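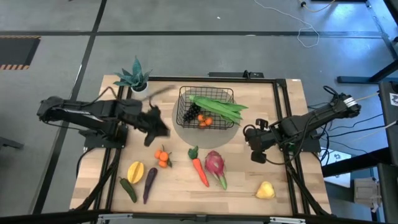

Filling a Wire Basket with Artificial Fruit and Vegetables

I have been making these baskets for longer than I've had this website, and every July, when the real fruit in my kitchen goes soft almost before I've put the grocery bags down, I get the urge to make another one. They're cheerful, they last for years, and you can pull one apart and start over on a rainy afternoon without spending a cent. If you've only ever seen artificial fruit piled in a bowl at a dentist's office, please give it another chance!

What you'll need

A black wire mesh basket, the plainer the better. I like the kind with a square or rectangular grid, because you can tuck stems into the openings.
A round mat to stand it on. Gray goes with everything.
Something long and green and leafy. Pods are my favorite.
A bunch of grapes, dark purple if you can find them.
Tangerines, in the little clusters that come joined together with leaves.
A few odd shapes to try out: a star fruit, a chili pepper, an eggplant.
A bit of green floral wire (optional).

Set out your pieces first

Put the mat down toward the back of your table with the basket on top, and then lay everything else out in a row in front of it. I know it's tempting to dig straight into the bag and start stuffing, and I did it that way for years, but you end up forgetting what you have and finding the star fruit when you thought you were finished. Give each piece a wipe with a barely damp cloth while you're at it. Star fruit are terrible for collecting dust between the ridges, and an old soft toothbrush will get in there nicely.

If any leaves have been flattened in storage, bend them back gently with your fingers. Don't use a hair dryer on anything you're fond of. My friend Essam Shehata talked me into trying it on a stalk of plastic ivy and I will leave the result to your imagination.

Start with the green

The long pods go in first. Hold the bundle together at one end, set that end down inside the basket, and let the rest flop over the right rim (or the left, if that's the side people will see as they walk in). You want them spilling over quite generously. A basket where everything stays politely below the rim always looks a little stingy to me, like a lunch somebody packed for a person they were mad at.

If they keep sliding out, one twist of floral wire around the bundle and through the mesh will hold them. Twist it on the inside so the end doesn't scratch your furniture.

Then the grapes

Grapes are the heaviest color you'll be using, so put them across from the green. Rest the bunch against the left side of the basket and fluff it a little with your fingers, so it sits like a bunch and doesn't look like it was dropped from a height. Light purple grapes will do, though they tend to disappear against a dark wall.

Tangerines in front

Now tuck a small cluster of tangerines into the front, down under the pods. Push them in further than you think you should. The mesh lets you see them from the front anyway, and the bit of orange peeking out from below all that green is my favorite part of the whole thing. If you have a second cluster, hold it up and see, but I usually put it back.

The odd shapes

This is where you can play. A chili pepper can be slipped in at an angle almost anywhere. A star fruit likes to be near the top where the ridges catch the light. Eggplants are harder, being so long, and in a small basket I stand mine up at the back with the green stem end on top. Try 2 of them at most before you step back and look. Whatever doesn't make it in can go in a drawer for the next one.

Finding a spot for it

A pale wooden tabletop is lovely under a black basket. I like a potted plant off in the corner behind it too, and a snake plant in a small white pot is ideal, all those spiky leaves going up while the pods go down. Keep the basket out of strong sun, though, or the purples will fade on you. Mine lived in a south window in our old place in Tekholm and the grapes went the color of weak tea.

Give it a dusting when you do the shelves, and a proper rinse in lukewarm water when it starts to look tired. Let the pieces dry on a towel overnight before they go back in.

Next time: wreaths from leftover leaves.

Get new projects by email. Join 2,559 readers of the Turnevow newsletter. Unsubscribe whenever you like.

© Turnevow Home Crafts | Written by Itsuki Furukawa | Contact | Back to top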